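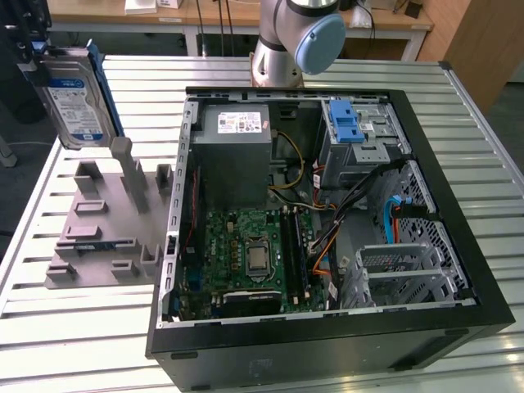 Boîtier couché sur le côté, panneau latéral retiré : le bloc d'alimentation est en haut à gauche, la carte mère juste en dessous.

Chapitre 4. Dépoussiérer et entretenir votre ordinateur de bureau

Merci d'avoir choisi une tour Watell Alasau pour votre maison ou votre petit bureau. Nous savons bien que l'entretien n'est pas la partie la plus réjouissante de la vie avec un ordinateur, et pourtant une petite heure de temps en temps suffit à garder une machine silencieuse et agréable pendant de longues années. Prenez votre temps, lisez d'abord le chapitre en entier — avec un café, mais loin du boîtier ! — puis revenez à l'étape 1.

Quand faut-il le faire ?

Un nettoyage par an convient à la plupart des foyers. Nous aimons bien le mois de juin, juste avant les grosses chaleurs. Si vous avez un chat, un chien à poil long, de la moquette ou un poêle à bois, comptez plutôt deux nettoyages par an. Un ventilateur qui s'emballe alors que vous lisez simplement votre courrier est aussi un bon signal.

Ce qu'il vous faut

Une bombe d'air sec
Un pinceau souple et propre, à poils antistatiques
Un chiffon en microfibre
Un tournevis cruciforme
Une soucoupe pour les vis
Un bracelet antistatique, si vous en possédez un

Attention : n'utilisez jamais l'aspirateur de la maison à l'intérieur du boîtier, même avec la petite brosse. Il peut produire de l'électricité statique et avaler une vis ou un cavalier sans que vous vous en rendiez compte.

4.1 Préparer la machine

1. Enregistrez vos documents et éteignez l'ordinateur par le menu habituel.
2. Basculez l'interrupteur arrière sur O, puis débranchez le cordon secteur.
3. Appuyez cinq secondes sur le bouton de démarrage pour évacuer la charge restante.
4. Débranchez l'écran, le clavier et tout le reste. Une photo de l'arrière avec votre téléphone vous épargnera bien des hésitations au moment de tout remettre.
5. Couchez la tour sur une surface stable et bien éclairée, à une hauteur où vous n'avez pas à vous courber.
6. Retirez les vis du panneau latéral, posez-les dans la soucoupe, puis faites glisser le panneau vers l'arrière.

Danger : n'ouvrez en aucun cas le bloc d'alimentation. Certains de ses composants restent chargés longtemps après la coupure du courant. Son étiquette porte des indications utiles à notre service d'assistance, laissez-la donc en place.

4.2 Enlever la poussière

7. Touchez une partie métallique nue du châssis avant de commencer, et recommencez chaque fois que vous vous êtes éloigné de la table.
8. Bloquez les pales de chaque ventilateur avec un doigt. Lancées à toute vitesse par l'air comprimé, elles abîment leur roulement.
9. Soufflez par petites impulsions, la bombe bien droite, en partant du haut et en chassant la poussière vers l'extérieur.
10. Passez le pinceau entre les ailettes du refroidisseur et sur les grilles, sans appuyer.
11. Essuyez l'intérieur du panneau avec le chiffon sec.

Remarque : ne retirez pas le refroidisseur du processeur pour un simple dépoussiérage. Si vous devez malgré tout le déposer, la pâte thermique est à renouveler avant le remontage, comme expliqué au chapitre suivant.

4.3 Refermer et vérifier

12. Vérifiez que les barrettes de mémoire sont bien enfoncées et qu'aucun câble ne frotte contre un ventilateur.
13. Remettez le panneau et serrez les vis à la main, sans forcer.
14. Redressez la tour en laissant un peu d'espace derrière elle, puis rebranchez tout en vous aidant de votre photo.
15. Allumez et écoutez pendant quelques minutes. Un souffle régulier est normal, un cliquetis ne l'est pas : éteignez et cherchez un câble mal rangé.

Si l'ordinateur ne démarre plus

Pas d'inquiétude, la cause est le plus souvent toute simple. Regardez d'abord l'interrupteur arrière, que l'on oublie très facilement, puis le cordon secteur. Une série de bips signale en général une barrette mal enclenchée : reprenez les étapes 1 à 6, retirez-la et remettez-la en place jusqu'au déclic. Si rien n'y fait, contactez l'atelier Watell de Umoncombe en mentionnant le code 39 — Corinne Crenshaw et son équipe sauront tout de suite de quel chapitre vous parlez.

Le remplacement des ventilateurs est traité au chapitre 5.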